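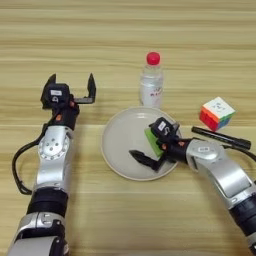
A plate, a bottle with a red cap, a Rubik's cube and a marker pen on a wooden table.

Shared tables to be cleared every evening at Ferrand works

Everything left on the shared tables at the Ferrand works will be picked up and put away at the end of each day from November, under new rules sent to the firms that rent space in the building.

The change covers the long tables on the ground floor, the two meeting rooms and the benches outside the kitchen. Desks and workbenches inside a firm's own unit are not affected.

Clolirero, which manages the building, said the tables had become a place where things were put down and stayed put. Plates, bottles, pens, chargers, notebooks and games were the most common items in a list it drew up over the past year. The list ran to 3,960 entries, many of them the same mug or the same plate found again the next day.

"People come down for lunch, they bring a drink and a pen and something to fiddle with, and then they get a call and go back up," said Anatole Hamel, building manager for Clolirero. "By four in the afternoon there is nowhere to sit. We have had visitors eating standing up by the window."

From November, anything still on a shared table at 5 pm will be sorted. Crockery and cutlery belonging to the building will go back to the kitchen. Drinks bottles that have been opened will be emptied and recycled. Reusable bottles and lunch boxes will be kept on the rack by the kitchen door for the rest of the week, then moved to lost property with everything else.

Pens and markers will be handled separately. The meeting rooms have run short of whiteboard pens since the spring, and several were found at the other end of the building. A tray for pens has been fixed to the wall beside the stairs, and anyone who needs one can take it from there. Permanent markers will have their own section of the tray, after one of the whiteboards had to be replaced.

Games and puzzles have a shelf of their own next to the sofas. It was put up in the summer and already holds a chess set, some packs of cards and a jigsaw. Puzzle cubes can go there too. Items on the shelf are for general use, so people who want to keep a cube or a set of cards to themselves are asked to take it back to their unit.

The building has 400 people registered to use it, although far fewer come in on any one day. Most work for small firms, and the ground floor is the only place where they share furniture. It is used for lunch, for talks and for work that needs a bit more room than a desk.

The tables were bought two years ago when the ground floor was refitted. Clolirero said it had spent £2,000 this year on sanding and oiling them, mainly to deal with rings from cups and ink that had gone into the grain. Marks near the ends of two tables could not be taken out.

Under the new rules, marker pens should not be used directly on the tables without something underneath. Offcuts of card will be kept in a box by the printer for this purpose. Hot dishes should go on a mat or a plate. Mats are in the second drawer down in the kitchen.

Stallico, which has the largest unit in the building, asked for an exception so that work set out on a table could be left overnight. Clolirero has agreed to this for one table, the one nearest the loading door, provided it is booked beforehand. A booking sheet will hang on the end of the table. Anything on it will be left alone until the booking runs out, including cups and plates.

Other firms can book the same table for up to two nights in a row. Longer bookings will be looked at one by one.

Taris, a smaller tenant on the first floor, had asked for the clearing time to be pushed back to the evening for people who start late. That was turned down for now. Hamel said the cleaners begin on the ground floor and need the tables free before they can do the floors. The time will be looked at again in the new year.

"If you are sitting there with your things, you carry on," he said. "It's the tables with no one at them that we will be clearing."

Lost property is kept in the cupboard behind reception and can be collected whenever the desk is staffed. Owners will be asked to describe what they have lost. Items will be held for a month. After that, crockery will be added to the kitchen stock, pens will go in the tray and the rest will be given to a charity shop, apart from keys, cards and electrical items, which will be kept longer.

The cupboard was sorted out last month ahead of the change. Among the things still waiting to be collected are a left-hand gardening glove, a child's raincoat, three umbrellas, a cast-iron casserole lid and a framed certificate for swimming. A box of unclaimed plates has been put out in the kitchen, and people who recognise one as their own can take it home.

Plates with a firm's name or a person's initials on the underside will be returned to the right unit. Clolirero has left a sheet of dishwasher-proof labels at reception for anyone who wants to mark their things before the rules come in.

Copies of the rules are on the noticeboard by the lift and in the kitchen. Comments can be left at reception or put in the box on the first-floor landing.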